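Panagiotis Koutsoukos
January

Thread. I was asked last month how to get better at a skill once you are past the beginner stage. I track my own practice in a spreadsheet, so I can answer with my numbers. They describe one person learning one thing: technical translation, Greek to English.

The log has 978 sessions. Each row has a start time, a stop time, the source text, the word count, and the errors found by a second reader. I don't log mood. I tried it early on and never used the column.

Error definition, for those who asked: a wrong term, a dropped clause, a wrong number, or a sentence the reader had to go over twice. Style preferences are excluded. My reader at Zallberg marks those in a different color and I skip them in the totals.

For the first stretch the error rate fell with volume. More pages, fewer errors. This is the part most career advice is based on, and it holds up in my data.

Then it went flat and stayed flat for 19 weeks. Same hours, same kind of text (mostly pump manuals from Moschos), same rate. I was working hard and repeating what I already knew.

What moved it was sorting the errors by type. Dropped clauses were the largest group. They clustered in sentences with two conditions and a negative. I had been practicing whole documents, where that sentence comes up maybe once a page.

So I pulled those sentences out and made a deck of them. Six per day, written by hand, checked the next morning against a clean version. No documents at all during that block except paid work.

The rate started moving again in the third week. I can't separate the deck from the next-morning check. I changed both at the same time, which was a mistake in method. If you copy this, change one.
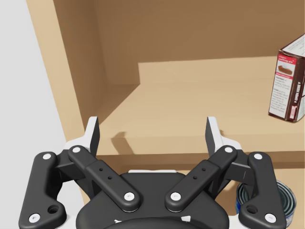
On certificates: I took the Floviden exam after the deck block. The score was fine. It brought in one client, Beteo, who would probably have hired me on the sample alone. I would take it again for the deadline it sets.

On rank: I stopped comparing my output with other translators'. Their word counts are public, their error counts are not, so the comparison has one column missing. My own row from a year ago has every column filled in.

Current deck size is 3078 sentences. Most are retired. A card retires after four clean passes and comes back if the same error type shows up in paid work.

Replies asking for the spreadsheet: the template is blank columns and one pivot table. You can build it from the second post. Start with error type. Add the rest when you need it.

Next thread will cover how to brief a second reader, including what to pay.

Last updated: January, 7:40 a.m.
Contact | © Panagiotis Koutsoukos | Back to top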